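Brulldale Football Complex
Preseason field and facility safety checklist, with comments

Scope: main field, practice field, home locker room, athletic training room, weight room, equipment store, east bleachers. Walked in February before the first team workouts. Items are marked OK, FIX or HOLD. FIX means the area can be used while the work is done. HOLD means keep players off it until it has been checked again.

SECTION 1. PLAYING SURFACES

1.1 Main field, turf seams – FIX
Seam lifting along the home sideline near the 30, long enough to catch a cleat. Glue it down and roll it before the first padded practice. The other seams were walked end to end and are flat.

1.2 Main field, infill depth – OK
Low in both end zones at the last inspection. Topped up over the winter and now even with the rest. Brush again at midseason.

1.3 Main field, goalpost padding – FIX
North post pad has a split down the back and the strap is missing its buckle. South post is fine. Replace the whole north pad. Tape was used last year and did not last past the third game.

1.4 Practice field, drainage – HOLD
Standing water at the west corner, covering the drill area used by the linemen. Grate is blocked with leaves and turf pellets. Clear the grate, run a hose for ten minutes and check that it drains. Move line drills to the east half until then.

1.5 Practice field, sprinkler heads – OK
All heads sit below grade. Two caps were replaced.

1.6 Clearance around sidelines – FIX
The down marker rack and a bench are stored too close to the visitor sideline. Move both behind the restraining line. The Civari blocking sled also needs to go back to its pad after every session, with the wheels chocked.

SECTION 2. CONTROLS AND ELECTRICAL

2.1 Emergency stops on powered equipment – FIX
Applies to the ball machine, the treadmills and the bleacher drive. Press each stop with the machine running, confirm it cuts power, and confirm the machine stays off until it is reset and started again. Ball machine and bleacher drive passed. Treadmill 3 has a stop cord with no clip. Tag it out and order the clip. 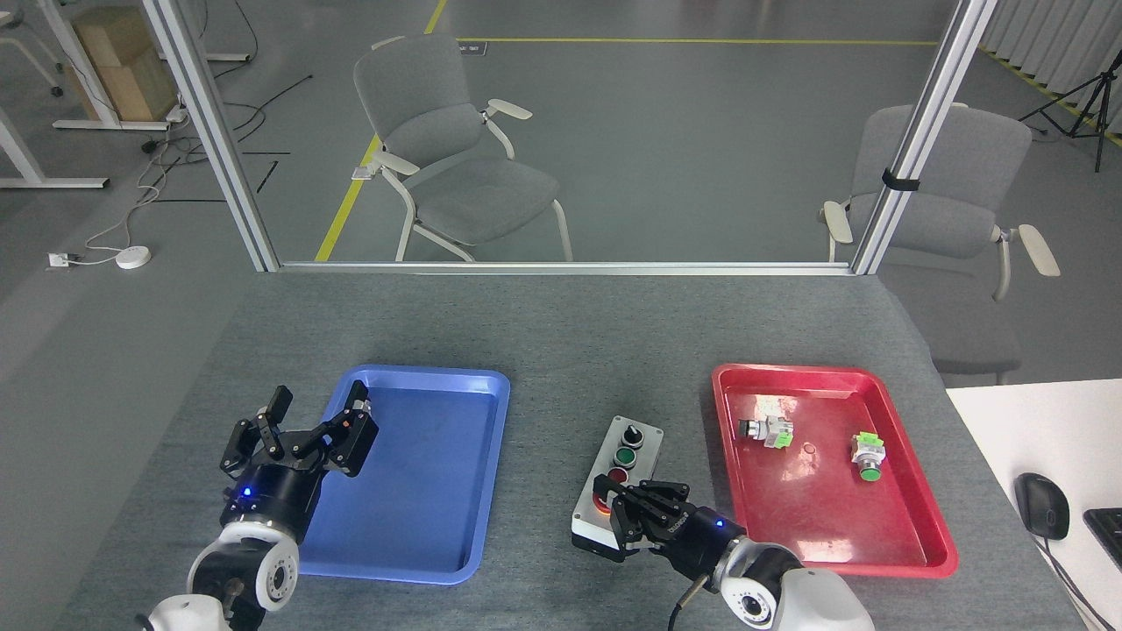
Blue and red trays on the tabletop, control station between them.

2.2 Control labels – FIX
Start and stop labels on the bleacher drive are faded. A person who has never used it should be able to tell which is which from a normal standing position. Print new ones and cover them with clear film.

2.3 Field light panel – OK
Door locks, directory is filled in, nothing stored in front. Keep three feet clear at all times. This was a repeat finding last year and has stayed fixed.

2.4 Outlets near water – FIX
Ground fault outlets in the training room tested good. The one behind the ice machine did not trip. Unplug the ice machine from that outlet and have an electrician replace it.

2.5 Extension cords – OK
No cords across walkways. The cord to the scoreboard table runs under a cover.
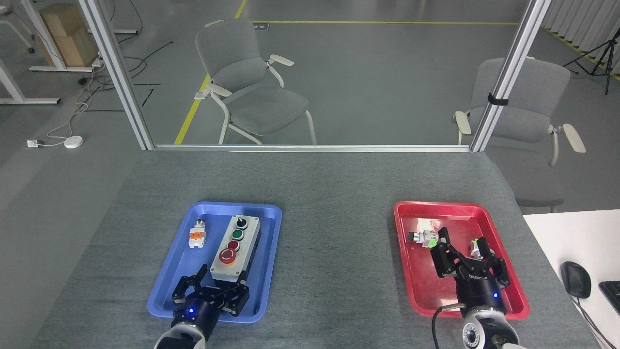 SECTION 3. LOCKER ROOM AND TRAINING ROOM

3.1 Floors – FIX
Drain cover in the shower is loose on one side. Tighten it and check the other covers while the tools are out. Mats at the locker room door lie flat.

3.2 Exits – OK
Both doors open fully from inside without a key. Exit signs lit on battery test. Keep laundry carts out of the back hall on game days.

3.3 AED and first aid – FIX
AED status light is green and the pads are in date. The spare pads expire before the end of the season, so order now. The first aid kit on the main field side was short on gauze and gloves.

3.4 Cold tub – FIX
Thermometer reads three degrees off against the handheld. Replace it. Post the time limit on the wall above the tub where a seated player can read it.

3.5 Heat and hydration – OK
Water stations work on both fields. Wet bulb meter has fresh batteries. Readings are to be written down before each summer practice and again at the midpoint – the log had gaps last year, mostly in the second half of camp.

SECTION 4. HELMETS, PADS AND WEIGHT ROOM

4.1 Helmets – FIX
247 in inventory, all checked for cracks, loose hardware and a readable certification label. 2 pulled for cracked shells. Several chin straps are worn and have been bagged for replacement. Nothing goes back on the shelf without a tag.

4.2 Shoulder pads – OK
Rivets and straps sound. The Wumach sets that came in over the winter still need numbers written inside.

4.3 Racks and benches – HOLD
The Zheng rack closest to the door has a safety pin that does not seat fully. Do not use it for squats or bench until the pin is replaced. All other racks passed with a loaded bar.

4.4 Plates and collars – OK
Collars grip. Plates stored on trees, heaviest at the bottom.

SECTION 5. EAST BLEACHERS

5.1 Capacity sign – FIX
Posted limit is 200. The sign is behind the new banner and can't be read from the stairs. Move the banner.

5.2 Handrails and steps – OK
Rails tight. Edge strips replaced on the lower steps. The top row strip is worn but still holds.

5.3 Understructure – FIX
Bolts checked by hand and wrench. One cross brace on the north end had a loose nut, tightened during the walk. Check it again after the first home game.

Open HOLD items: 1.4, 4.3
Recheck both before the first team workout. Keep this sheet in the binder at the equipment window.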